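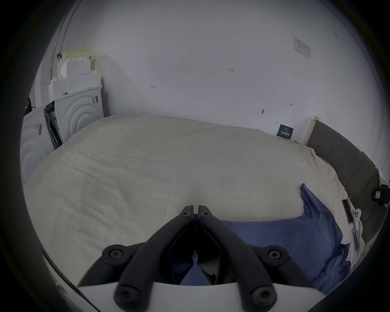

Vorkau Desk, Energy Credit Notebook

30th July. Rebuilt the Brulberg debt model again. With oil at 70 the company covers its interest and keeps the lights on. At 62 it covers its interest and sells the lights. Management's June slides use 70 throughout, in a very confident font.

Hedges run out before the big bond falls due. Checked twice, hoping I'd misread it. The Skamora field sale is still pencilled in at 125 million, a price no buyer has yet been rude enough to confirm.

Left to do: split out the pipeline fees, which sit under "other" with 3,000 other sins. Marchetti loan terms still missing from the shared folder. Whoever has them, please put them back before Monday's call.

2 comments · 0 shares
Back to top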